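Home Topics Machines Technology Random article

Household robotics

Household robotics is the branch of automation concerned with everyday chores: clearing a table, making breakfast, folding washing, putting the shopping away. It is one of the liveliest corners of the field, and one of the hardest. A factory arm can repeat the same weld all year, but a kitchen is never laid out the same way twice.

Much of the work is done with pairs of arms fixed to a bench. Two arms can share a job as two hands do, one steadying an object while the other lifts it. Bags are a favourite test, and a wonderfully stubborn one. Paper creases, handles flop over, and a bag that stood up a moment ago may lean on its neighbour.
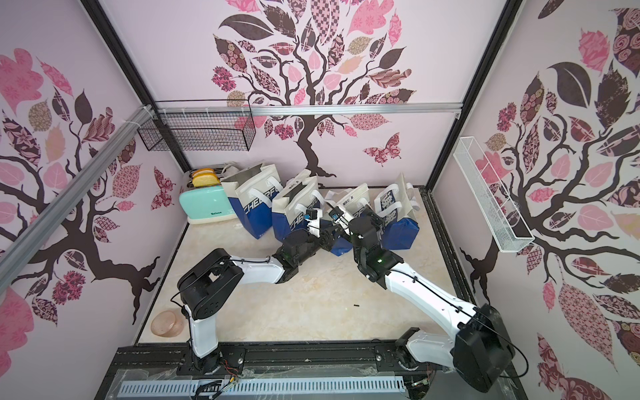
Two robot arms with their grippers close together in front of a row of paper shopping bags; a toaster stands to the left.

Progress has been striking all the same. In the Kellville trials, a two-armed bench system called Tamuno attempted 2491 chores and finished 785 without help. Picking up a bowl went well. Hooking a rope handle and carrying the bag level went badly at first, then improved quickly once the training set grew by 400 fresh attempts, each guided by a human operator.

Can machines do the housework yet? Some of it, slowly, and with someone standing by. Speed remains a sore point: unpacking one bag took Tamuno 7 minutes. Shop floors are a little further along, and the Prekbridge packing line already uses paired arms to set out empty bags. Work at Prirkgate now looks at soft and see-through objects, which still confuse many camera systems.

Related articles
Robot gripper
Two-armed manipulation
Kellville trials
Prekbridge packing line
Automatic toaster

Contact us | Copyright and reuse | Back to top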